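# 温带臭虫

**温带臭虫**(学名 *Cimex lectularius*),又称床虱,是半翅目臭虫科臭虫属的一种吸血昆虫,主要寄生于人类,也可取食蝙蝠、家禽等温血动物的血液。成虫无飞行能力,白天藏匿于缝隙,夜间活动。

## 形态

成虫体扁,呈卵圆形,红褐色,体长通常为4至5毫米,吸血后腹部膨大,颜色加深。前翅退化为短小的翅垫,后翅缺失。触角4节,喙3节,静止时折于头部下方。胸部腹面有臭腺开口,受扰时释放以醛类为主的挥发性物质。若虫形态与成虫相似,体色较浅,初孵时近于半透明。卵为乳白色,长约1毫米,一端有盖,借分泌物粘附于粗糙表面。

同属的热带臭虫(*Cimex hemipterus*)外形与之接近,两者主要依据前胸背板的宽长比和侧缘形状区分。

## 生活史

温带臭虫为不完全变态昆虫,经历卵、若虫和成虫三个阶段。若虫共5龄,每次蜕皮前均须至少吸血一次。发育速度受温度和食物来源影响,低温下明显延缓。缺乏宿主时,成虫可长时间耐饥,存活期因温度、湿度和虫龄而异。

交配方式为创伤式授精:雄虫以交配器刺穿雌虫腹部体壁,将精子注入体腔。雌虫第五腹节附近具有特化的受精储器,可减轻由此造成的损伤和感染。

## 栖息与扩散

藏匿处多靠近宿主的休息场所,包括床垫滚边、床架接合处、踢脚板后方、墙纸翘起处及电源面板内侧。个体受聚集信息素吸引而群集,聚集处常见深色粪斑、蜕皮和卵壳。虫体主要随行李、衣物和旧家具被动扩散,在集合住宅中也可沿管线孔洞进入相邻住户。

宿主定位依靠二氧化碳、体温和体表气味,其中热感应仅在近距离起作用。

## 对人体的影响

叮咬部位多为睡眠时裸露的皮肤。反应程度因人而异,部分人无明显症状,部分人出现红斑、丘疹或风团,并伴有瘙痒。反应可能延迟数日出现,仅凭皮损难以确定致病虫种。目前没有充分证据表明该虫在自然条件下向人类传播疾病。

## 检查与防治

检查以目视为主,辅以床脚拦截器和诱捕装置。综合防治一般结合物理与化学手段:

- **热处理**:须使藏匿处中心达到致死温度并维持足够时间,织物可用烘干机高温处理。
- **冷冻**:适用于小件物品,效果取决于物品厚度和设备温度。
- **吸尘与蒸汽**:可降低虫口密度,对缝隙深处的卵效果有限。
- **药剂**:常用拟除虫菊酯类、新烟碱类及硅藻土等干燥性粉剂。

许多种群已对拟除虫菊酯产生抗性,机制包括钠离子通道基因突变、代谢解毒酶活性增强和表皮增厚。 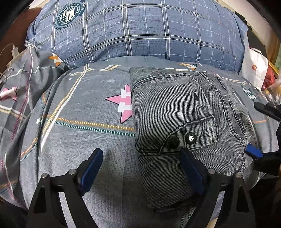
**马拉斯(Marras),10月** 当地防治机构曼达(Manda)公布了乌洛拉(Ullora)住宅区的监测结果。调查由昆虫学者埃夫阿·多格贝(Efua Dogbe)主持,共检查20户,其中14户发现活虫或新鲜粪斑。各阳性住户在床脚设置拦截器,处理分2次进行,复查时仍有2户检出若虫。报告认为,残存虫体与相邻单元之间未封堵的管线孔洞有关,建议后续处理以楼层为单位同步实施。

报告另比较了人工目视与韦兰斯(Velance)拦截器的检出情况。在虫口密度较低的住户中,拦截器较易获得阳性结果;密度较高时,两种方法结果相近。报告未评估药剂抗性。

## 参见

- 热带臭虫
- 创伤式授精
- 病虫害综合管理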